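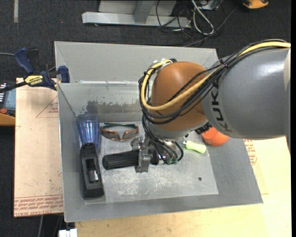

Raelene Ruawai has sorted other people's throwaways for 16 years, and she is tired of being told that a better bin will fix it. She runs the hard-goods line at Clenside, where mixed household items that don't fit a curbside program end up in deep gray bins before anyone decides what they are.

"Everybody wants to talk about recycling rates," she says. "Come and stand over a bin for a morning. Then tell me your rate."

I went on a Saturday, partly because Clenside's parent company, Barnora, had sent me a brochure claiming that nearly everything in this stream has "a second life." Ruawai read the brochure while I waited. She handed it back without comment, and I asked her to comment.

"A second life as what? Take a black cylinder with ridges down the side. Is it a lid, a grip, a piece off a lamp? If I don't know what it's made of, I can't send it anywhere. Black plastic is the worst of it. The optical sorters at a lot of plants have trouble reading it."

Clear colored plastic gets a better hearing from her, though not by much. A see-through blue cup looks like the easy case, the kind of thing brochures like to show. She says buyers want clear, and blue goes at a discount when it goes at all.

"People see a nice clean cup and think it's gold. I have 9 buyers on my list and 3 of them will pick up the phone for that."

Long black housings with a slot or a recess in them are set aside for a second look, she says, in case there is metal inside. Someone has to pry it out. Keir Swanson, the shift lead, puts the time at two minutes apiece on a good day and thinks the value of the metal rarely covers it.

"We do it anyway," Swanson says. "I've asked why. I got a chart."

The bins themselves are a sore point. The floors get scratched up and the coating wears off the walls, and Swanson wants to know where those flakes go. Barnora's answer, in an email from Mhairi Paterson, its materials manager, is that wear is "within the expected range" and that the bins will be reviewed in September. I asked Paterson what the range was. She said she would check. She has not written back.

Ruawai would start somewhere else, with the companies that make the stuff. She wants the type of plastic stamped on every part in letters you can read without a flashlight.

I asked if she thought that would happen.

"They've been telling me it's coming since I started," she says. "I've still got 232 pounds from last week marked 'unknown.' You can put that in the brochure."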